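Why Do Shiny Things Have Bright Spots?
Print this page | E-mail this page

Look at a spoon, a clean plate or the side of a white cup. Somewhere on it there will probably be a bright spot. Move your head a little and the spot moves too. Put the cup in a dark closet and the spot is gone.

The bright spot is a reflection. Light leaves a lamp, travels in a straight line, hits the cup and bounces off. Some of that light goes into your eye. Light is very fast, so you never notice the trip. If the cup is shiny, the light that bounces off still carries a picture of the lamp. It may be a small, squashed picture, but it is there.

Tables do this as well. A gray tabletop is not a mirror, and you can't comb your hair in it. But if it is smooth enough, the lights on the ceiling will show up in it as round patches.

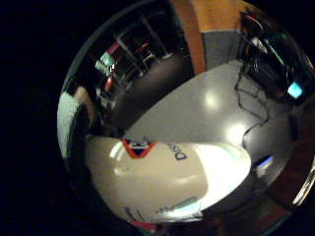
Scientists use two words for the ways light can bounce. When a surface is very smooth, the light bounces off in a neat way, like a ball thrown against a flat wall. They call this specular reflection. When a surface is rough, even in a way too small to see, the light goes off in many directions. They call this diffuse reflection. A sheet of paper is a good example. Shine a flashlight on paper and the whole patch gets brighter, but you don't see the bulb in it.

Many things at home do both. A smooth white cup sends some light off in all directions, and that makes it look white from every side. It also sends some off in a neat way, and that makes the bright spot. Printing on a cup can be hard to read where the bright spot falls on top of it. Turn the cup and the letters are easy to read again.

What about dark things? A dark gray table soaks up a lot of the light that lands on it. Only a small part comes back. The reflections of the lights can still be easy to see, and one reason is that the surface all around them is dark. A screen that is switched on can leave a patch of color on a smooth table too, if it is close enough. Blue light from a screen makes a blue patch.

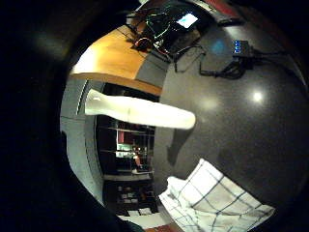

Shadows are the other half of the story. A shadow is a place where something is blocking the light. Hold a pencil just above a table and the shadow is dark, with a fairly sharp edge. Lift the pencil higher and the edge of the shadow gets soft. If there are 2 lamps in the room, you may find 2 shadows - one for each lamp.

Try it yourself

You will need a white cup or bowl, a table and a lamp. A flashlight will do if you don't have a lamp. Do not use the sun, and do not look straight into any light.

1. Put the cup on the table and turn on the lamp. Find the bright spot.
2. Walk slowly around the table. Watch where the spot goes.
3. Turn the cup upside down. Look for the shadow under the rim.
4. Lay a dish towel over the cup. Is there still a bright spot?
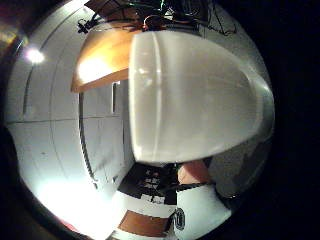

Curved things are the most fun to test. On a flat table the reflection of a round lamp keeps close to its real shape. On a cup or a bowl it gets smaller or stretched. The back of a spoon can fit most of a kitchen into a space smaller than your thumb. The front of the spoon turns the kitchen upside down, unless you hold it very close.

Wood is worth testing too. Plain, bare wood scatters light and looks dull. Wood with a coat of varnish has a smooth layer on top, so it can shine where the light strikes it.

Words to know

Reflection: light bouncing off something.
Specular: bouncing off in a neat way, as from a mirror.
Diffuse: bouncing off in many directions, as from paper.

Print this page | E-mail this page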